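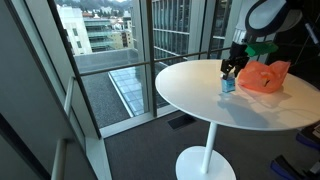 Light blue carton on a round white table by the window.

FOLUVDALE — Dralard opens its second grocery pickup counter here Monday, 7 a.m. Orders under 27 items, no fee.

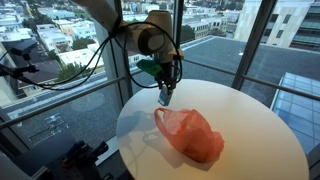
Bag returns

Bring bags back, any store's. Almost 800 came in durring December.

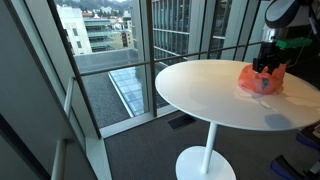
Small orders get packed by hand, says manager Ida Diekmann. Thin orange plastic for now, the kind you can partly see through. Paper later — no date yet.

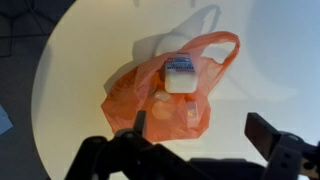 Parking is behind the Wannasri building. Unload at a table if you can, a wide round top leaves plenty of room around one bag. Check you order before leaving.

Comments
gruvosov_mom: Sundays too?
Pete: finally

Contact: Gwendolyn Thibodeaux, press desk | © Dralard | Back to top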